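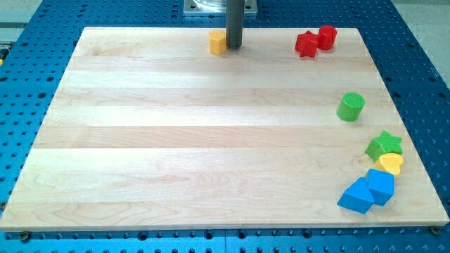 Forums > Wide Format & Finishing > Output Devices > Banding

Latest | Unanswered | Members | Search

Banding on coated stock after head swap, Rultard 22

mregister
Replaced the black head on our Rultard 22 in October. Since then I get light banding in 50K tints on coated sheets, every 10 mm, parallel to carriage travel. Uncoated is clean. Nozzle check is complete. Running the Gurnwood RIP, stock profile, 2 passes.

platen_jo
Fixed pitch means feed. Print the feed calibration target on the coated stock itself. The stored value is per media, and it was probably set on uncoated.

dotgain_dan
Disagree. He changed a head, not a roller. Check head tilt first. A small angular error hides on uncoated because the ink spreads.

platen_jo
Tilt would show in the nozzle check as offset rows.

dotgain_dan
Only if it's gross. The check pattern on that model is too coarse.

Siobhán Mac Giolla
We run two of these at Öberg. Do tilt, then bidirectional, then feed, in that order. Feed values taken with a tilted head are no use. Also, going to 4 passes will mask it, so leave it at 2 while testing.

mregister
Tilt was off by two steps. Corrected, then redid bidirectional and feed. Banding is gone at 50K, still faint at 30K.

platen_jo
What did the feed value change by?

mregister
From 0 to +3.

platen_jo
So it was feed as well.

dotgain_dan
Partly. For the 30K, relinearize. The old curve belongs to the old head. I'd do it before the 3,000 sheet job you posted about.

mregister
Relinearizing tonight.

Contact | Copyright Zarkgate Print Forums | Back to top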